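Ludby Pantry Words: a word list of household grocery names, with notes on how people say them

Read me first

Hello, and thank you for taking an interest in our word list. Ludby Pantry Words is a collection of the everyday names people use for the things they keep in their kitchen cupboards, gathered from families in and near Ludby who speak more than one language at home. It began as a single sheet of paper pinned up by Bhavana Kamath's kettle, on which her aunts corrected one another's spelling, and it has grown rather a lot since then.

What you get is one plain text table with 2000 rows, plus a folder of short notes. Each row is one name for one kind of food, as written down by one household. If two households gave us the same name there are two rows, and we would ask you please not to merge them, as the differences in the notes column are often the most interesting part.

What is in the table

item: the thing being named, in ordinary English (split peas, semolina, cooking salt)
name: what the household calls it, in whatever script they chose
roman: our spelling of it in the Roman alphabet, kept as simple as we could manage
language: the language the household said it was, in their own words
household: a number from 1 to 300, given out in no special order
notes: anything else they wanted to tell us

The language column is untidy and we have left it so. Fotini Theodorakopoulos spent a good part of one May trying to sort it into proper headings and came back to us with a very sensible argument for leaving it alone. Somebody who writes "Gran's Greek" means something by it, and we didn't feel it was ours to tidy away. There are 54 different entries in that column, several of which are the same language under different spellings. If you need cleaner headings for your own work, the file called groupings has Fotini's best attempt, and you are welcome to use it or improve on it.

How the names were gathered

We asked people to go through their shelves at home, in whatever order they liked, and write down each thing as they would ask for it if they were calling to somebody in the next room. That wording made a great difference! In our first version we asked for "the name of the item" and got very stiff, shop-like answers. Ravindran Amin suggested the change, and the rows from the first version have all been taken out.

Packets are a muddle of their own. A good many families use the name of a brand for the food itself, and others go by the colour of the box or the shape of the tin, so that "the long one" may be perfectly clear at home and no help to anyone else. We have kept these names too, with the word "packet" at the start of the notes so that you can find them or leave them out. 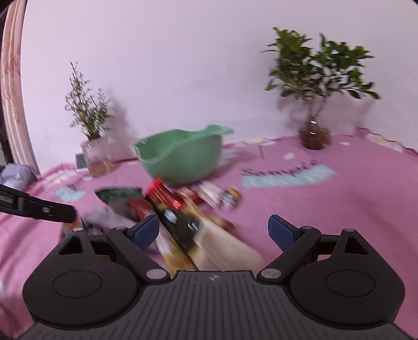 Boxes and packets on a table, with a long cream box nearest.

Spelling and sounds

The roman column was done by ear and by eye together, mostly by Venkatesh Murthy, with Bhavana Achari checking the Kannada and Konkani rows. We don't mark long vowels. We did try, using doubled letters, but people from different families wanted them doubled in different places and the table became hard to search. If vowel length matters to you, please work from the name column.

There are 13 rows where the name is blank. The households in question told us they had no word for the thing and simply pointed at it, and their notes say so.

Things to be careful about

The list is small and local. It leans heavily towards dry goods, spices and tins, and has very little on fresh fruit or fish, which people don't tend to keep in cupboards. Please don't use it to claim that a language has or lacks a word. Some of the names are jokes, some are baby talk that stuck, and a few are a bit rude, though only mildly.

Household numbers can't be traced back to people, and we took surnames out of the notes wherever we spotted them. If you find one we missed, do let us know and we will see to it at the next update.

Using and changing it

You may copy the list, print it, teach with it and build on it, so long as you say where it came from. Corrections are very welcome from anyone who speaks the language concerned. Send us the row, the change you would make and a word about how you know it, even if the answer is only that your mother says it that way.

Still to do: a second look at the lentil rows, and a proper index for the notes folder.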